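Date: 26/08/2019
From: Sarita Shukla

Naveen Pathak wrote:
> I had the Promow people out in March and they put in two under-sink
> filters for us, the Laaksonen kind with the two cartridges. The water
> tastes completely different now, my wife noticed on the first day. They
> say a cartridge is good for 1514 liters and it takes out 91 percent of
> "impurities". If enough of us in Kurkia sign up they will do a group
> price. I really think everyone on the list should look at this before
> the fall.

Naveen, I'm glad you like yours, but I'd want a lot more before I signed anything.

Start with the 91 percent. Of what? "Impurities" isn't a thing you can measure. Chlorine is, lead is, nitrate is, and a filter that does well on one can do next to nothing on another. If Promow has a lab report it should name each one, with a number going in and a number coming out. I asked for that by email and got back the same brochure you got, plus a coupon.

The 1514 liters bothers me too. That's 400 gallons, fine, but at what flow rate, and with what kind of water? We have hard water here. I'd like to know if anybody has run a cartridge to the end and had the water tested on the last day as well as the first.

As for taste, I don't doubt you, but you knew which tap had the filter on it. Try it blind. Get somebody else to do the pouring and keep the labels out of it.

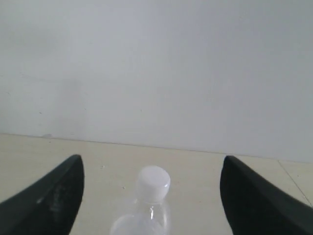
Clear plastic water bottle, standing upright.

My sister swore by Gallia bottled water for years and couldn't pick it out from her own kitchen tap when we did this at her house. She got it wrong, tried again and got it wrong again. She still buys it, so draw your own conclusions about how much a test changes anyone's mind.
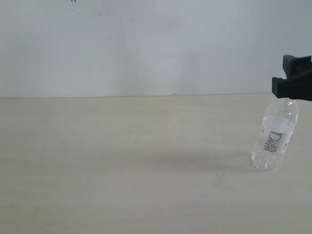 Cloudiness is the other thing people bring up, and I think the salesman made too much of it at your place. Most of the time it's air, and it clears from the bottom up if you let it stand a few minutes. Use a clear plastic bottle like this one, stood upright on a pale table against a plain wall, so there's no pattern behind it to fool you. Even then all you learn is how it looks. Lead doesn't show and neither does nitrate, so a nice clear bottle proves nothing for Promow or against them.

What I'd do first is pay for one proper test of the unfiltered water from an older house and one from a newer house - by a lab that doesn't sell filters. Then we'd know if there's anything to take out. I'll chip in for that. I won't chip in for a group price on something we may not need.

Does your contract say what the replacement cartridges cost after the first year? Mine was blank on that line.

Sarita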